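Gellach introduces new tide gauge for small harbours

Gellach has started the delivery of its second tide gauge, the Drivdale 2, which is made for small harbours and for survey teams who must move their equipment often. The first model was fixed to the quay with a heavy frame. The new one can be carried by one person and mounted in a short time. 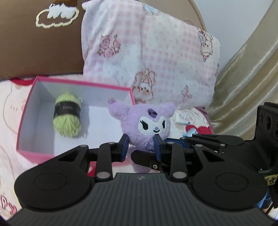

Lavender plush toy with a white face patch.

The gauge measures the water level with radar and sends the values by radio to the survey vessel, where they go directly into the sounding software. The radio has a range of 14 kilometres over open water. With a full battery the unit works for 700 hours, and a small solar panel can be ordered separately.

The harbour office at Trinisville has used a test unit through the season, next to its old float gauge. The office asked for a simpler display, and this wish is already included in the delivered version.
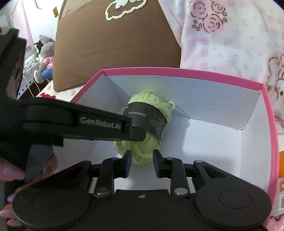 Owners of the first model can keep their present cables and wall brackets. The software update for them, version 311, will be ready in December and is free of charge. Orders and questions about service are handled by our office in Chisholm.

You receive this newsletter because you are registered on our list. Unsubscribe | Change your settings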